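Folding table checklist – linen and garment room, Merkness site
Reading time: 2 minutes

Estdale form, June round. Comments are mine and go under each item. I have marked things as I found them and ignored the notes from last time, which said "all fine" down the whole page.

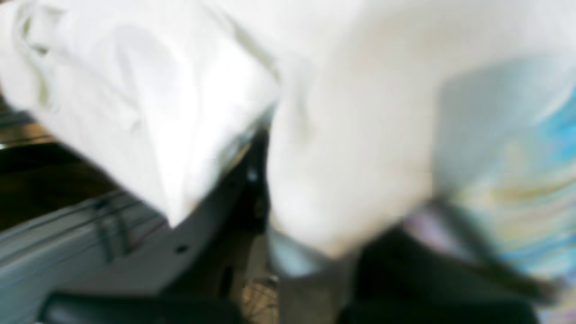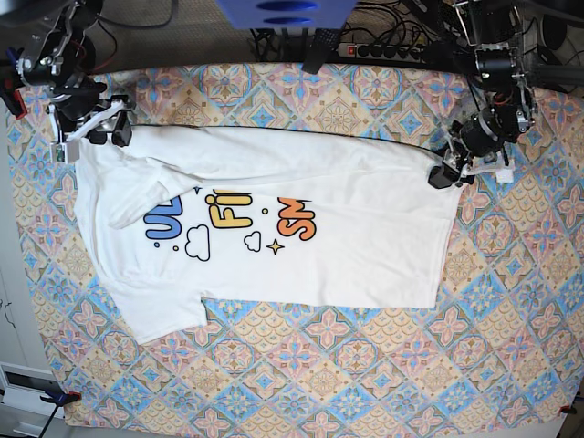
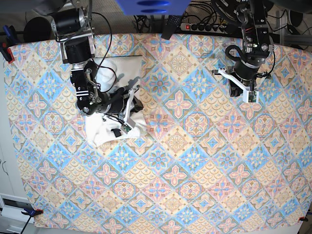
Folding table, patterned cover, white garment work.

1. Table cover lies flat across the working area
Partly. The middle is all right. There is slight wrinkling near the edges, and a sleeve or hem will find a ridge sooner or later. Smooth before each batch.

2. Cover secured
Two small clamps at the lower corners. I am told this is enough. I would like to see someone pull a heavy towel across it before I agree. Check the clamps for grip, and check they stay clear of the garment.

3. Cover fits the table
Marked as a comment, not a fail. White tabletop shows along the left and bottom edges in the overhead view. The Pravo sheet asks for "full coverage" and then doesn't say what that means. Either reword it or buy a bigger cloth.

4. Cover suitable for the work
Doubtful. Pink, blue and beige tiles with flowers on them are cheerful enough, and white shirts do stand out against them. A small pale stain on the cloth would not. Wash at 30 and look it over in good light before it goes back on.

5. Garment laid out properly before folding
T-shirt spread sideways, one sleeve folded back over the body, the other sticking out. The folded sleeve hides part of the printed lettering. Lay both sleeves out first, check the print for cracks, then fold.

6. Creases
The T-shirt has soft wrinkles along the upper part, where the fabric is pulled taut. Pulling harder is not the same as smoothing. The guidance from Zamora says 20 seconds a shirt, and I don't believe anyone has timed that with a real shirt.

7. Bunched items
White cloth gathered in folds on the table. Shake out and inspect both sides. A bunched cloth can't be passed as clean, whatever the tick box says.

8. Table height
Form says 900 mm. No tape measure to hand, so left blank – I won't copy the old figure across.

9. Walkway around table
Not checked this round.

Result: usable, with comments on 1, 3, 4 and 5. Item 2 stays open until somebody does the pull test. Item 8 to be measured.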